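Computer refurbishment

Computer refurbishment is the repair, cleaning and resale of used computers so that they can serve a second owner. It differs from recycling, in which equipment is broken down for its metals and plastics, and from simple resale, in which a machine changes hands as it is. Most refurbished computers come from offices, schools and public agencies that replace their equipment on a fixed schedule.

Process

Incoming machines are logged by model and serial number, then sorted by age and condition. Storage drives are erased or removed before any other work begins. Technicians next open the case, clear dust from the fans and vents, and test the power supply, memory and main board. Faulty parts are replaced with new ones or with parts taken from machines that cannot be saved.

Desktop towers are generally easier to refurbish than laptops. Their cases open with few tools, and many of their parts follow shared size standards.
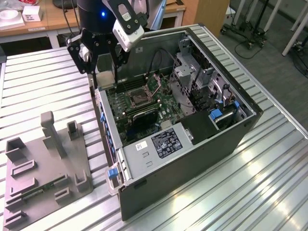
Processors and memory modules are often pulled and stored separately, as they hold their value longer than cases or power supplies. A board without a processor may be sold as a spare or kept until a matching chip is found. Finished machines receive a fresh operating system and a grade, usually given as a letter, that describes wear to the outer case.

Trade

The trade is divided between large firms, which buy retired equipment under contract, and small workshops that serve a single town or region. The Urodville workshop, operated by the firm Relavby, is of the second kind. It processed 1,437 desktop computers in its first year of operation and placed 800 of them with schools and libraries. The remainder were sold to the public or used for parts. Its spare memory and drives are supplied to Vimik, a regional dealer.

Warranties on refurbished computers are shorter than those on new ones – 100 days is the term offered at Urodville – and batteries are commonly excluded.

Limits

Older machines may be unable to run current software, even when every part is in working order. Power use is a further concern, as a dated desktop can draw more electricity than a newer model doing the same work.

See also: Electronic waste; Data erasure; Right to repair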